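The hook theory

Posted Sep 20, 2020

I have been told, by three different people and one library book, that the answer to losing things is hooks. Put up a hook, give the thing a home, and you will never again be late because you couldn't find your hat. I didn't believe it in April when I started and I only half believe it now.

The book is called The Yeo Method and it is 100 pages long, of which 30 are worth your time. The rest is the author telling you about her own hallway in Lindatstead, which sounds very nice and has a window seat. Her claim is that things end up on tables when there is nowhere better within arm's reach. Fine. But our table collects things whether there's somewhere better or not. You could surround it with hooks and I'd still put my keys down on it, partly from habit and partly because I like to hear them land.

The black cloth hasn't helped. It went on to hide the scratches and it shows every crumb. Ramiro Miranda, who has been trying to convert me to tidiness ever since we shared a flat, reckons a dark cloth makes clutter look deliberate. I reckon it makes clutter look like a stall at a car boot sale.

Anyway, I bought the hooks. The shop on Clurnden Road had two sorts, a stick-on one called Sultinus that promised to hold a winter coat, and plain metal ones with no promises at all. I had the stick-on kind in my last place and they came down in the night one after another, so I went for plain metal. One of them is now on the front of the white cabinet behind the table.

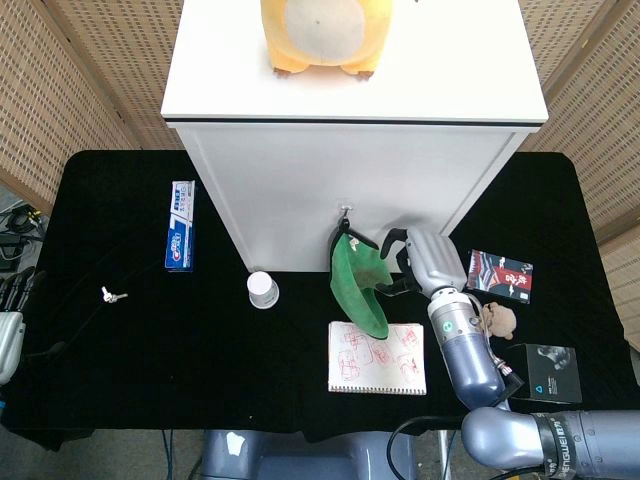 The green thing on its hook, with the keys and the toothpaste still out on the table.

I'll admit the hook works for the green thing. It's soft, it weighs nothing, and it used to spend its life down the back of a chair. It does hang low enough to touch the notebook, so I put the hook in the wrong place. Ramiro says move the notebook. I say the notebook was there first.

The keys are another matter. By the Yeo reckoning they ought to have a hook of their own, and I did try that for a fortnight. I spent the whole time looking for them on the table, finding they weren't there, and having a small panic before I remembered. A system that makes you lose your keys in the correct place doesn't seem like much of an advance to me.

As for the toothpaste, it came home with the shopping and has got as far as the table. There's a whole chapter on "things in transit" and the advice is to walk them to the right room straight away. Well, yes. I could have written that one myself.

The yellow plush on top of the cabinet stays where it is. The book would have me ask what it is for. It isn't for anything, it has a big cream tummy and it sits up there with its feet sticking out, and I'm not going to interrogate it.

I've got one hook left in the packet. Ramiro thinks it should go by the front door. I'm more inclined to put it in the drawer with the spare fuses and see if I can find it again by Christmas.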